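Corpus Plillonel - fiche de données

Présentation

Le corpus Plillonel rassemble des transcriptions de registres paroissiaux et de rôles d'imposition de la vallée de la Juvine. Il a été constitué pour l'étude des noms de lieux et de leurs variantes graphiques. La présente fiche en décrit le contenu, les règles de transcription et les conditions d'emploi.

Contenu

Le corpus comprend quatre fichiers tabulaires, encodés en UTF-8, avec la tabulation pour séparateur. Chaque ligne correspond à une mention de lieu. Les champs obligatoires sont la cote, le folio, la forme relevée et la forme normalisée. Le champ « remarque » est libre et souvent vide.

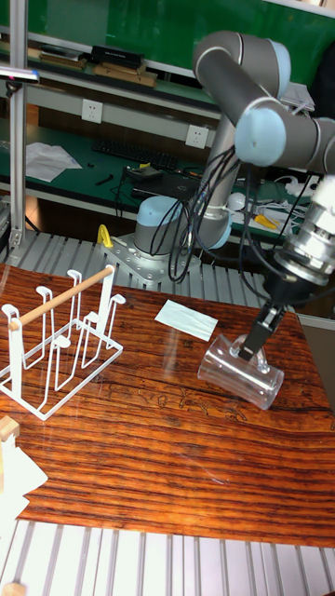
Les formes relevées respectent la graphie du document, y compris les majuscules et l'absence d'accents. Les abréviations sont développées entre crochets. Un passage illisible est noté par trois points entre crochets, quelle que soit sa longueur. Les formes normalisées suivent la nomenclature Witkowska, dans sa version de janvier.

Relecture

Toutes les transcriptions ont fait l'objet de deux lectures indépendantes. Les désaccords sont conservés dans le champ « remarque », précédés de la mention « var. ». Les rôles du fonds Prurkbridge, dont l'encre est très pâle, présentent davantage de lectures incertaines que les registres - il convient d'en tenir compte dans tout calcul de fréquence. 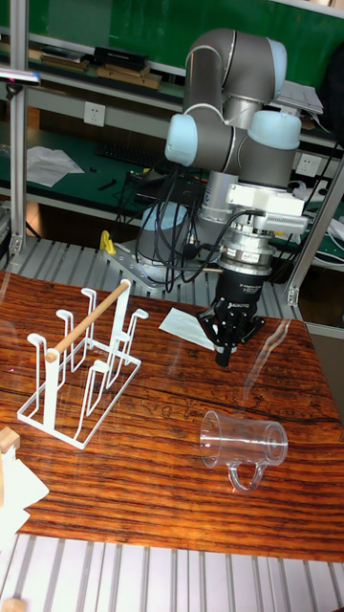

La responsable des données
Service des corpus, projet Plillonel

Limites connues

Les hameaux situés en amont de la Juvine sont sous-représentés, leurs registres n'ayant été conservés que par fragments. Les homonymes ne sont pas distingués : deux lieux portant le même nom partagent une même forme normalisée. Aucune coordonnée géographique n'est fournie.

Conditions d'emploi

La consultation et la réutilisation à des fins de recherche sont libres, sous réserve de citer le corpus et le numéro de version. Toute redistribution d'un fichier modifié doit signaler les changements apportés. Les erreurs de lecture peuvent être transmises au service, avec indication de la cote et du folio. Les corrections retenues sont intégrées à la version suivante et consignées dans le journal des modifications.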